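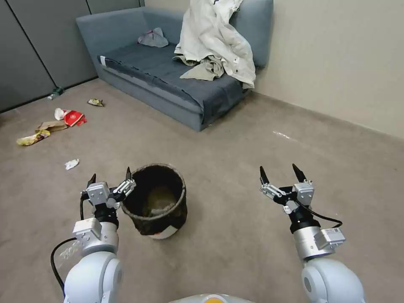 *A round wastebasket on a carpeted floor, with paper, wrappers and cardboard still to be picked up.*

# Wastebasket

A **wastebasket** (also wastepaper basket, trash basket, or in my family just "the basket") is a small open container for dry household trash, kept in a room where people sit, work or sleep. It's smaller than a kitchen trash can and usually has no lid. I keep this page for the Dinorton household wiki, and Florencio Figueroa fixes my spelling, so if something reads oddly he hasn't gotten to it yet!

## Shape and materials

Most of the ones I've owned were round and a bit wider at the top. You'll find them in wire, plastic, sheet metal, wicker, woven cord and stiffened fabric. Woven and fabric-looking baskets are my favorites for a carpeted room (they don't clang when you miss and hit the side), though an open weave lets pencil shavings and crumbs through, and then you're vacuuming anyway. Dark colors hide scuffs. The basket at the top of the page is dark brown with a gray rim and a lighter tan bottom, and it has a white and red sticker or band low on the front. I always mean to peel those off mine and never do.

## What goes in

Traditionally it was paper: envelopes, drafts, string. These days it's tissues, snack wrappers, receipts and whatever came with lunch. Red and white paper food containers like the one on the carpet are bulky for their weight, so I squash them first. Flattened cardboard I pull out for recycling if it's clean. Greasy cardboard is another matter, and the rules differ from town to town (Grulcombe takes it, Dinorton doesn't, and please don't ask me why).

Bottles and cans shouldn't go in at all if there's a recycling bin in the house. Neither should anything wet unless you've put a liner in.

## Picking up a floor

When trash has spread over a carpet, I carry the basket along with me and start with the biggest pieces. Small crumpled stuff comes next, then I check along the bottom of the walls, where things like to roll. White scraps are easy to miss on pale carpet, so look again with a lamp on. Vacuum last.

## Liners and cleaning

A liner is optional for paper. For a woven basket I use the smallest bags I can find and fold them well over the rim. Wipe the inside with a barely damp cloth and let it dry upside down.

## See also

- Kitchen trash can
- Recycling bin
- Carpet care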